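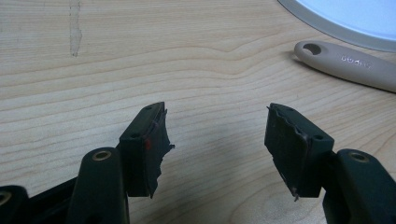
Petrică reckons the grey streak will never come out of the tabletop without taking the whole surface down, and that I should stop fussing and eat my lunch. Noted! I'm having a go at it anyway.

July 7, 2019

Workshop kitchen table. Pale wood, lovely long wavy grain, far too nice to have spent its life under tea mugs. The streak is faint, runs down from the edge, and has a rough outline like an old drip. My guess is tea or something metal left standing, but it could be anything.

Tried so far: warm water and a drop of soap, cloth only, along the grain. No change that I could swear to. Then a paste of bicarb, left on for 2 minutes and wiped off. I think it lifted the edges a bit (Petrică says I'm dreaming).

Next go is by hand with the fine paper, 500 grit, on the underside first so I can see how the grain takes it. If it goes fluffy I'll damp it down, let it dry and go over it again. Then oil. There's 85 ml left in the Flindard tin, plenty for a table this size if I don't slosh it about like last November.

Really looking forward to the oil. The bands in this wood should come up beautifully, all those curves!

Plates, lids and utensils to go back on the shelf before I start, please, and hang the beige one up by its hole so it stops wandering. Still need to ask Petrică where the cork block went.

J. Tjoa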